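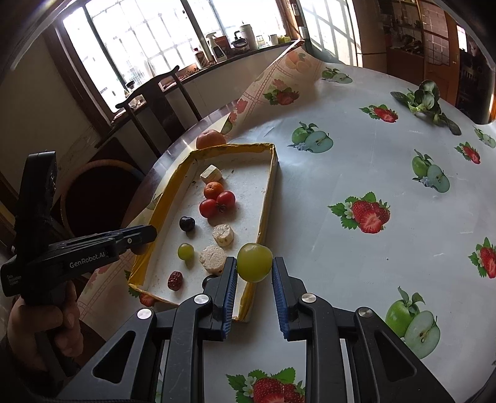

Grape between the jaws, tray with the yellow rim, more fruit printed on the tablecloth than lying on it.

I have been putting off writing about Tveit since February, partly to be fair to it. Tveit is the policy training package everybody in my corner of the field seems to have switched to over the winter, and the pitch is that you feed it hand-held gripper demos and it sorts out the rest. No tuning, no camera fuss, no hand-written labels. I have heard that pitch before, about other packages, and I still have the config files to prove it.

So, what I ran. A fruit task, pick and place on a tray, 300 demos. I fed them to Tveit with the default settings because the defaults are what the front page brags about. It threw out 66 of them on import. Fine, some demos are bad. But the log gave the same reason for every one, "trajectory quality", and that could mean the tracking jumped, or the jaw width signal dropped, or the thing just didn't like how I move my wrist. I went through the rejects by hand on Monday and a good many looked perfectly usable to me. You can turn the filter off, but then the import crashes on the first gap in the pose stream, so in practice you can't turn the filter off.

Then there is perception. The claim is that the encoder "handles clutter." Look at that tablecloth. It has big red strawberries and apples printed all over it, at a size that makes the real cherry tomatoes look like an afterthought. A person ignores the print without thinking. I wanted to know if the encoder does, so I dumped the attention maps, and they light up on the strawberries. Not always, but often enough that I don't believe the word "handles." My guess is that the model gets by because the jaws are always in the same part of the view and it leans on that. Swap in a plain cloth and the offline error drops. I'd call that a model that likes plain cloths.

The grape bothers me for another reason. Soft round things are where the jaw width matters, and Tveit by default rounds gripper width into 20 bins. Whoever picked that number was picking up blocks. I changed it to a continuous output, a two-line edit in a file the docs never mention, and the predicted closing got a lot less jerky. Why is that not the default? I asked on the forum and was told the bins are "more stable." More stable than what, measured on what?

I should say what I liked. The replay viewer is good. You can scrub both hands on one timeline, and it found a clock offset between my two streams that Gomano had let through for months without a peep. It also loads fast. If they sold the viewer alone I would pay for it and stop complaining.

The planner I can't recommend. It takes the policy output and smooths it, and the smoothing adds a lag they describe as negligible. With 2 arms sharing one small tray it is not negligible, because each arm's path gets smoothed without looking at the other one. In simulation they clipped each other over the tray often enough that I gave up and put my old Vevlow collision check back in front of it. That took an afternoon and it's ugly, but I understand what it does.

I'm keeping the viewer and training on my own loader for now. If the next release explains its rejects I'll run the whole set through again and post the numbers, good or bad. The config diff is long and full of swearing in the comments, so give me a few days to clean it up before asking for it.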